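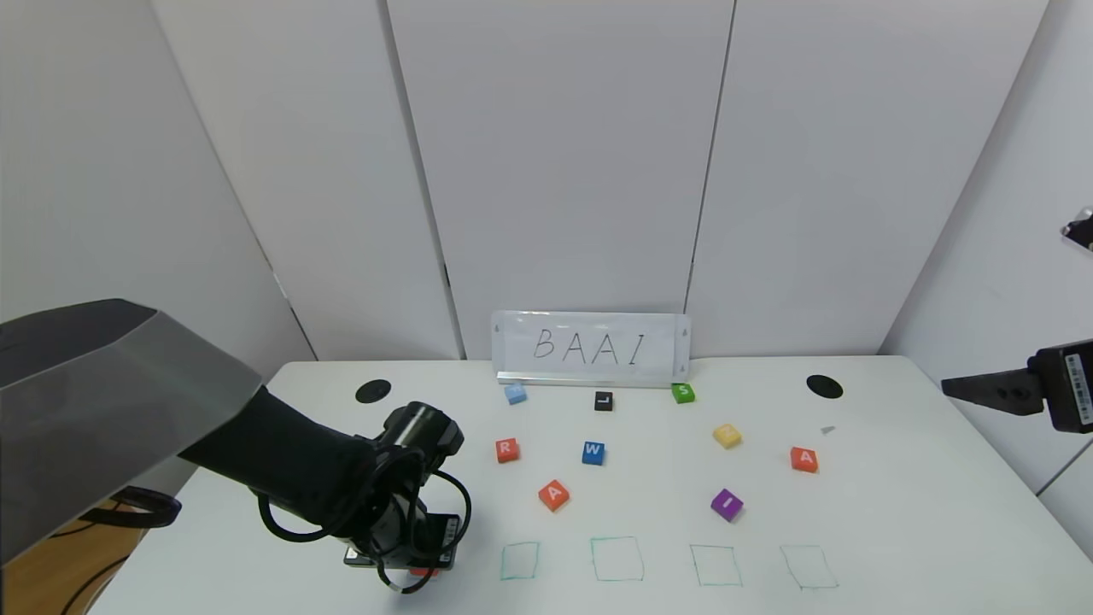 Figure 3. The block-placement task. Foam letters lie across the table behind four hand-drawn green squares, with one gripper low over the surface at the left.

4.2 Spelling as a household chore

Putting four foam letters into four squares is work that most families hand to their youngest member, usually to buy time for dinner. We include it in our chore suite for that reason. If a machine is going to clear a table or sort a drawer of batteries, it will need to find a particular small object among similar small objects, pick it up without launching it, and put it down somewhere specific. The letters ask for all of this and cannot be chipped, spilled or burned, which made them popular with whoever was responsible for the lab's crockery.

The task is given as a short word. The policy must choose the right blocks from the scattered set and place one in each green square, in reading order from left to right. A placement counts if the whole block lies inside the outline with the letter facing up. Rotation is scored separately. We were lenient here after an early review of the Skeditz footage, in which the system produced several correct words that could be read comfortably only from the far side of the table.

The squares are drawn by hand in thin green marker and do not match one another. The leftmost is the smallest and a little skewed, and the rightmost has a slanted side. We considered replacing them with a printed mat and decided against it. Household surfaces are not supplied with fiducials, and a policy that needs a perfect square will be disappointed by a kitchen. The letters vary in how well they stand out from their blocks, too. A white L on black is easy to find; a pale letter on yellow gives our reader a good deal more trouble.

We ran 197 trials across two policies. Besix is our end-to-end model, trained on teleoperated demonstrations. Trajkovski is the older modular pipeline, which reads the letters first, plans second and moves last, with the air of someone filling out a form. Both were allowed 70 seconds per letter, a limit we set by watching how long a visitor would stay in the room before checking a phone.

Besix completed the full word in 49 percent of its trials and Trajkovski in 30 percent. The two fail in different ways. Trajkovski rarely picks up a wrong block on purpose. Its losses come mostly at the reading stage, where a sideways letter is rejected as unreadable and the arm then waits, politely, for the time limit. Besix seldom waits for anything. It grasps quickly and recovers well from a slipped block, but it has a weakness for bright ones, and when two blocks share a letter it sometimes collects both and leaves a later square unfilled.

Placement was harder than grasping for both systems. The small left square caused more boundary errors than any other, and it is also the first to be filled, so a bad start was common. A block set down across the line was often nudged afterward – sometimes into the square, more often into its neighbor. We counted a nudged block as placed if it ended inside, on the grounds that people put away groceries in much the same manner.

Handing a letter from one arm to the other was permitted and almost never worth it. The Fallora controller, which decides which arm should act, assigns blocks by distance alone. Near the middle of the table this leads to short periods of indecision in which both arms set out for the same letter and both retreat. Adding a small penalty for switching arms shortened these episodes but did not remove them.

We would describe neither policy as ready for the kitchen. Section 4.3 repeats the protocol with cutlery, where the objects are shinier and the scores are lower.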